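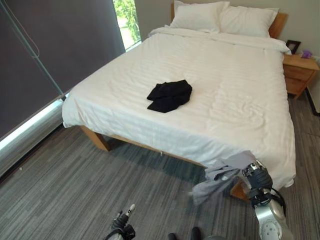 Right hand on a grey garment at the side of the bed, dark clothing still to be sorted.

Search workshop tips
Enter a word or part number
Go

Clothes on a bed: tips for comparing multi-fingered hands

13 October 2025

These notes cover trying out a multi-fingered hand on laundry, using a made bed as the work surface. They assume a two-armed machine with a head camera and a small camera at each wrist. Most of the points apply to any hand with separate fingers and an opposing thumb. Readers with a two-jaw gripper should see the older page on jaw pads, listed at the end.

We have been comparing two hand controllers, the Sosard and the Gerkex, on the same arms. The trial plan allows 200 picks for each controller. The notes were begun in February and have been changed several times as the method settled down.

Choosing the surface

A bed is a better test than a bench. A bench is hard and flat, and the fingertips can press down against it and scoop the cloth up. A duvet gives under the fingertips, so a grip that works well on a bench may close on duvet and garment together. Set the controller up on a bench first if you must, but do not quote bench results for bed work.

Smooth the duvet at the start of each run. Deep creases in the cover confuse the edge finder, and a duvet with a woven stripe is worse than a plain one. Pale bedding with dark clothing gives the easiest separation for the head camera. Grey on white is harder in bright daylight, when the lit side of the grey cloth can come close to the white in value. Close the blind, or accept that morning and evening runs are not comparable.

Setting the grip

Start with the fingertips spread a little and let them close on a fold. A flat piece of cloth offers nothing to hold. If there is no fold, make one by dragging the fingertips towards the thumb at low force before closing.

The Sosard sets force for each finger separately. The Gerkex sets one force for the whole hand and shares it out. For thin cloth we found little between them. For thicker garments the separate setting is useful, as the outer finger often lands on a double layer while its neighbour lands on a single one.

Force steps on the Sosard run in twos. We began at 2 and stopped at 8 - above that the cloth was gripped no better and the finger joints ran warm.
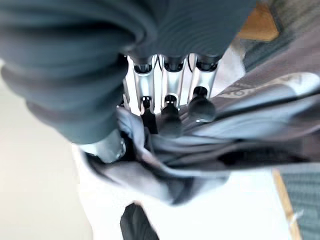 Hold the closing force for a moment before lifting. Lifting at once pulls the top layer out from between the fingertips and leaves the lower layers behind. The fault shows up as a slow slide in the wrist view, and it is easy to miss from the head camera, which sees only that the garment has left the bed.

Printed or stitched areas on a garment grip differently from plain cloth. Note in the log which part was held. If two controllers are to be compared fairly, both should be tried on the plain part and on the decorated part, and the results kept apart.

Wipe rubber fingertips with a barely damp cloth between batches. Lint builds up at the rim of the tip and lowers the grip long before it looks dirty. Do not use furniture polish or anything containing silicone.

Placing the wrist camera

The wrist camera should see all the fingertips with the hand open. With the hand closed it will usually lose one or more of them behind cloth, and the controller must cope with that. Check the following before a batch:

- Focus at fingertip distance. Cloth nearer than that will blur and can be ignored.
- Any sleeve or cover on the hand, pulled back and fixed. A loose cover drops into view when the wrist tilts.
- Exposure locked with the camera facing the bedding. If it is left on automatic, the picture changes each time the hand moves between white cotton and dark carpet.
- Lens clean. Lint again.

The Gerkex takes its slip signal from the wrist view. The Sosard takes it from motor current and uses the camera only for the approach. On dark clothing the Sosard was steadier. On pale clothing the Gerkex noticed slip sooner and dropped fewer items.

Parking the idle hand

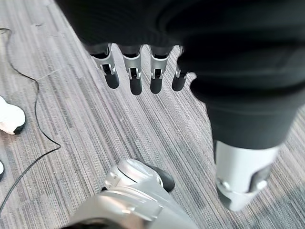
Decide where each hand goes between picks and keep to it. A hand parked low is out of the head camera's way, but its own camera then looks at the floor, and a striped carpet can set off the motion detector. On the Gerkex, switch the detector off in the parked position. The setting is under Arm, then Rest, and is not saved when the power is removed.

Check how far the fingertips are from the floor with the arm at its lowest. Allow for the longest fingertip and for the thumb, which on most hands swings through a wider path than the fingers do.

Cables on the floor should be routed behind the machine or taped down along their whole length. A cable taped at the ends only will lift in the middle. Leave enough slack for the full turn at the waist, and try that turn by hand with the power off.

Keeping the log

Write down the garment, the surface, the force step, the controller version and the result. A partly lifted garment counts as a failure in our log. Run 844 is the one to look at for the layout, as every field has been filled in.

Swap controllers halfway through a batch and then swap back. Fingertips wear, light changes and the bedding gets flatter, and a straight run of one controller followed by the other will credit those changes to the wrong box.

We have not yet tried fitted sheets. The Henport mounting plate needed for the wider hand has been ordered, and the figures for both controllers will be added to this page when the batches are complete.

Related tips
Jaw pads for two-jaw grippers
Cleaning lint from rubber fingertips
Yusuf cable clips: fitting to round arms
Locking exposure on small cameras
Reading motor current as a slip signal

Contact | Copyright Henport Workshop Notes | Back to top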